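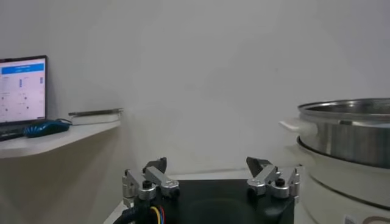

Laptop and mouse on the wall shelf

Wall shelf for a laptop, or not?

godby_lane: Thinking of keeping the laptop up on the white shelf for good, mouse next to it. Table stays free for cooking stuff. Anyone regret it?

Talukder259: Yes. Typing at that height did my shoulders in.

cdrummond: Disagree. Fine for reading recipes. Tie the mouse cable up though.

godby_lane: Second question, the round steel bowl with the perforated plate. How do you clean the holes?

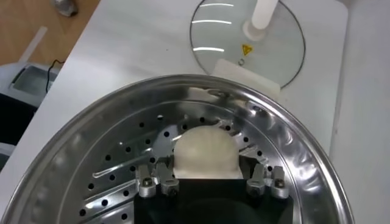

Page last changed: October 2020

Talukder259: Soak it for 10 minutes, then a soft brush.

cdrummond: No brush, it dulls the shine. Hot water and a cloth.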